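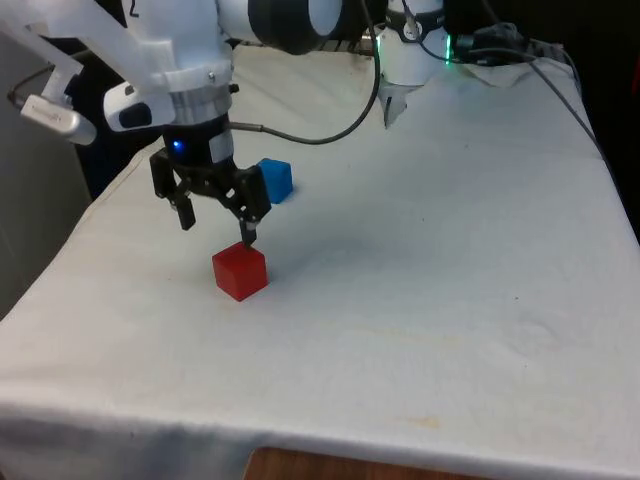
Chapter 5
Household Textiles: Table Linen

Before you start this chapter you should be able to name the main natural fibres and describe plain, twill and satin weaves. If you are unsure of either, go back over Chapter 2.

Table linen is the trade name for the cloths, napkins and runners used at meals. The name has outlived the material. Most tablecloths sold today are cotton, polyester or a blend of the two, and pure linen is a small and fairly costly part of the market. Shops still use the old word, and so will this book.

A tablecloth has to do several jobs. It protects the surface beneath, it softens the noise of plates and cutlery, and it gives the table a finished look. It also has to survive a great deal of washing. A cloth in a family home may be washed once a week, while one in a hotel may go through the laundry after every sitting. A fabric that suits the first use can wear out quickly in the second.

Weight is the first thing a buyer looks at. It is given in grams per square metre, written gsm. The cloth used for the worked tasks in this chapter is a plain white cotton of 195 gsm, which is a middling weight. It hangs well and can be ironed without much effort. Lighter cloths crease easily and tend to slide. Heavier ones take a long time to dry.

The case study later in the chapter follows Otis Montoya, who ran a linen hire business in the market town of Nasden. Montoya began with restaurant customers and later took on weddings and village halls as far away as Murnness. At its busiest, in September, the business had 1000 cloths out on hire. You will use its stock records to work out how long a cloth lasts and what each hire costs.

White is still the usual colour for hired linen. It can be washed hot and bleached, and a new cloth can be added to an old set without an obvious difference in shade. Dyed cloths fade at different rates, so a set bought together has to be kept together.

Key terms

Drop: the length of cloth that hangs below the table edge.
Hem allowance: the extra fabric turned under and stitched at each side.
Damask: a fabric with a woven pattern that shows on both faces.
Shrinkage: the loss in length or width after washing, given as a percentage.

5.1 Measuring for a tablecloth

Measure the length and width of the table top. Decide on the drop, then add twice the drop to each measurement. Add the hem allowance last.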